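Pressemitteilung
Skerkstead, Mittwoch, 22. November

Waschküche statt Waschversprechen: Verbraucherverein Gultbridge bezweifelt den Nutzen von „Komplettlösungen" für den Wäscheraum

Frontlader, Korb und ein Stuhl als Ablage schneiden im Alltagsvergleich kaum schlechter ab als eingebaute Systeme – Verein fordert nachprüfbare Angaben von Anbietern

Der Verbraucherverein Gultbridge hat am Mittwoch seine Untersuchung zur Ausstattung kleiner Wäscheräume vorgelegt. Anlass war die wachsende Zahl von Angeboten, die Mietern und Eigentümern für mehrere tausend Euro einen „durchdachten Waschplatz" versprechen: Schrank über der Maschine, ausziehbare Korbablage, Falttisch, Sortierfächer. Der Verein wollte wissen, was davon im Haushalt ankommt. Das Ergebnis fällt nüchtern aus.

Für die Untersuchung wurden 654 Haushalte in Skerkstead und Umgebung schriftlich befragt. Dazu kamen Besuche in Wohnungen, Gemeinschaftswaschküchen und Nebenräumen, in denen eine Waschmaschine steht. Gefragt wurde nach dem Weg der Wäsche: Wo wird sortiert, wo wird der Korb abgestellt, wo wird gefaltet, was bleibt liegen. Die Befragung lief seit Februar.

„Wir haben mit der Frage angefangen, ob sich die Ausgabe lohnt, und wir können sie nach neun Monaten für die meisten Haushalte nicht bejahen", erklärt Bonifacio Carretero, Vorsitzender des Vereins. „Mag sein, dass es Wohnungen gibt, in denen ein Einbau Sinn ergibt. Dann soll der Anbieter das bitte vorrechnen und nicht bloß behaupten."

Teure Ablage, wenig genutzt

Für einen Waschplatz aus der mittleren Preisklasse wurden den Testern im Schnitt 3000 Euro genannt, Montage inbegriffen, Maschine nicht. In einem Fall ließ sich der Preis durch bloßes Nachfragen auf 2000 Euro drücken. Der Verein hält schon diese Spanne für bemerkenswert. Wer ein Drittel nachlassen kann, ohne ein Teil aus der Liste zu streichen, sollte erklären können, wofür das Geld ursprünglich gedacht war. Eine Erklärung wurde auf Anfrage nicht geliefert.

Bei den Besuchen fiel auf, wie schnell die vorgesehenen Flächen zweckentfremdet werden. Auf Falttischen stehen Waschmittelkartons, Werkzeug und Altglas. Ausziehbare Ablagen sind halb geöffnet und tragen Dinge, die mit Wäsche nichts zu tun haben. Gefaltet wird weiterhin auf dem Bett oder dem Sofa. Ein Teil der Befragten gab an, die Sortierfächer nach wenigen Wochen nicht mehr benutzt zu haben, weil sie für Bettwäsche zu schmal sind.

Die Anbieter verweisen gern auf die „Ergonomie". Gemeint ist in der Regel, dass der Korb auf einer Höhe steht, bei der man sich zum Ausräumen nicht bis zum Boden bücken muss. Dagegen ist nichts einzuwenden. Nur braucht es dafür keinen Einbauschrank. In vielen der besuchten Räume übernimmt ein gewöhnlicher Stuhl diese Aufgabe, und zwar einer, der ohnehin im Haushalt war.
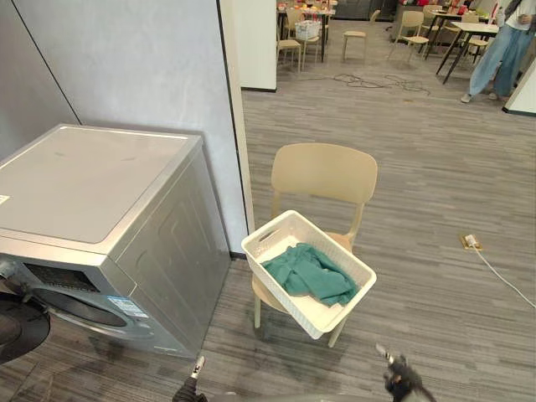 Waschplatz ohne Einbauten: silberner Frontlader, daneben ein beiger Kunststoffstuhl als Abstellfläche für den Wäschekorb.

Der Verein legt Wert darauf, dass damit keine Empfehlung für ein bestimmtes Möbelstück verbunden ist. Ein Stuhl ist kein Waschmöbel. Die Sitzfläche ist für einen länglichen Korb oft zu kurz, der Korb kippt nach vorn, und wer ihn voll belädt, sollte ihn festhalten. Ein stabiler Hocker mit gerader Fläche oder ein niedriger Beistelltisch sind die bessere Wahl. Beides kostet einen Bruchteil dessen, was für die Auszüge verlangt wird.

Körbe: Löcher sind kein Luftkonzept

Skeptisch sieht der Verein auch die Werbung rund um den Wäschekorb. Durchbrochene Seitenwände gibt es an Kunststoffkörben seit Jahrzehnten, inzwischen werden sie als „aktives Belüftungssystem" verkauft. Aktiv ist daran nichts. Feuchte Handtücher, die zusammengeknüllt im Korb liegen, trocknen auch mit Gittermuster schlecht, weil die Luft nur an die äußeren Lagen kommt. Wer den muffigen Geruch vermeiden will, hängt nasse Textilien zuerst auf und legt sie danach zur Schmutzwäsche.

Emiliano Segura hat für den Verein die Korbvergleiche betreut. Geprüft wurden 3 Modelle, darunter ein Korb des Anbieters Clorent, der deutlich teurer war als die beiden anderen. „Der teure Korb hatte die angenehmeren Griffe, das will ich nicht kleinreden", so Segura. „Beim Trocknungsverhalten haben wir keinen Unterschied gefunden, der über den Zufall hinausgeht. Man hat uns gesagt, wir hätten falsch gemessen. Wie richtig zu messen wäre, hat man uns nicht gesagt."

Drei Modelle sind eine kleine Auswahl, das räumt der Verein ein. Über den gesamten Markt sagt der Vergleich nichts aus. Er zeigt lediglich, dass sich der Aufpreis in diesem Fall nicht mit der beworbenen Eigenschaft begründen ließ.

Der Boden kommt in den Prospekten nicht vor

Ein Punkt, der in keinem der eingeholten Angebote auftauchte, ist der Bodenbelag. In etlichen Wohnungen steht die Maschine nicht auf Fliesen. Laminat, PVC und Teppichfliesen kommen häufiger vor, als es die Prospektfotos mit ihren hellen Steinböden vermuten lassen. Gerade Teppichfliesen verzeihen wenig: Tritt am Zulaufschlauch oder am Flusensieb Wasser aus, zieht es ein und steht unter dem Belag, ohne dass man es gleich bemerkt.

Der Verein rät deshalb, vor jeder Anschaffung von Schränken und Auszügen den Zustand der Anschlüsse zu prüfen. Ein Schlauch mit Wasserstopp und eine flache Wanne unter dem Gerät sind unspektakulär und lassen sich schlecht fotografieren. Für den Schutz der Wohnung sind sie wichtiger als jede Faltfläche. Wer das Flusensieb öffnet, legt ein altes Handtuch unter und hält eine niedrige Schale bereit.

Aurelio Cordero, im Verein für Mietfragen zuständig, weist auf eine weitere Lücke hin. „In Mietwohnungen werden Einbauten an die Wand geschraubt, und beim Auszug beginnt der Streit. Zwei der Verträge, die wir gesehen haben, regeln den Rückbau mit keinem Wort. Der Monteur ist dann längst weg." Cordero empfiehlt, sich die Zustimmung der Vermieterseite schriftlich geben zu lassen und die Kosten des Rückbaus vorab zu erfragen.

Auch die Maschinendecke wird falsch verstanden

Viele Haushalte nutzen die Oberseite des Frontladers als Ablage. Dagegen spricht wenig, solange beim Schleudern nichts darauf steht. Kratzer und Flecken auf der Deckplatte sind kein technischer Mangel, auch wenn ein Verkaufsberater im Gespräch mit einem Tester genau dies nahelegte und im selben Atemzug eine passende Arbeitsplatte anbot. Der Verein hält solche Beratung für unseriös. Eine zerschrammte Maschine wäscht nicht schlechter.

Wer sich eine Arbeitsplatte über dem Gerät wünscht, sollte auf Abstand zur Deckplatte achten und vorher klären, ob die Maschine für einen Unterbau vorgesehen ist. Entsprechende Hinweise stehen in der Bedienungsanleitung. In den Beratungsgesprächen wurde danach nur einmal gefragt.

Widerspruch von der Gegenseite

Die Firma Escobar, die in der Region Waschplatzsysteme vertreibt, hat vorab eine Zusammenfassung der Untersuchung erhalten. Ihr Sprecher Teodoro Esteban teilte mit, die Befragung bilde „zufriedene Kundinnen und Kunden nur unzureichend ab". Zudem sei Ordnung ein Wert, der sich nicht allein in Euro ausdrücken lasse. Zahlen zur Zufriedenheit der eigenen Kundschaft legte das Unternehmen nicht vor. Der Verein hat angeboten, solche Daten in eine spätere Auswertung aufzunehmen. Eine Antwort steht aus.

Forderungen des Vereins

Gultbridge fordert Anbieter auf, Einzelpreise für Möbel, Zubehör und Montage auszuweisen und Werbeaussagen zu Belüftung und Zeitersparnis mit einem nachvollziehbaren Prüfverfahren zu belegen. Angebote für Mietwohnungen sollen künftig eine Regelung zum Rückbau enthalten. Ob eine freiwillige Selbstverpflichtung der Branche dafür ausreicht, bezweifelt der Vorstand.

Haushalten, die ihren Wäscheraum verbessern wollen, empfiehlt der Verein, zunächst vier Wochen lang mit vorhandenen Möbeln zu arbeiten. Ein fester Platz für den Korb neben der Maschine, ein freier Weg zur Tür und eine trockene Fläche zum Falten reichen in vielen Fällen aus. Fehlt danach immer noch etwas, lässt sich gezielt nachkaufen – und das Angebot des Beraters liest sich dann anders.

Der vollständige Bericht mit Fragebogen und Methodenteil kann bei der Geschäftsstelle angefordert werden. Beratungstermine zu bereits unterschriebenen Verträgen vergibt der Verein nach Voranmeldung.

Pressekontakt
Verbraucherverein Gultbridge
Khurram Warraich, Presse und Öffentlichkeitsarbeit
Geschäftsstelle Skerkstead

Abdruck honorarfrei, Belegexemplar erbeten.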